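Hudside 18 Storage Bin, White

Every bin on the market claims to "transform" your closet. We sell this one and we doubt it. A bin holds stuff. If you own too much stuff, you will now own too much stuff plus a bin.

With that out of the way, the Hudside 18 is a plain white plastic bin that holds 18 quarts. The maker rates it for 82 pounds when stacked. We wouldn't load it like that, and we'd like to meet whoever did the testing. Fermín Medina in our warehouse kept printer paper in his for 13 months and reports one scuff and no cracks.

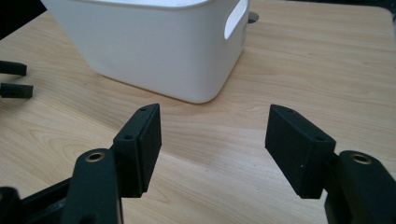

What the maker says, and what we think

"Fits any shelf." It fits shelves at least 13 inches deep. Measure yours first.

"Stain resistant." Tomato sauce won. Crayon came off with dish soap.

"Lid included." True, though the lid only rests on top. Don't carry the bin by it.

"Good for 300 openings." We have no idea what this means for a lid with no hinge. Hudside has not answered our email.

Ordering

Ships flat-rate, single or in a case of six. Orders placed by noon Wednesday go out the same week. Returns are accepted if the bin is clean. Questions about bulk orders go to Shanthi Rathnayake at the sales desk.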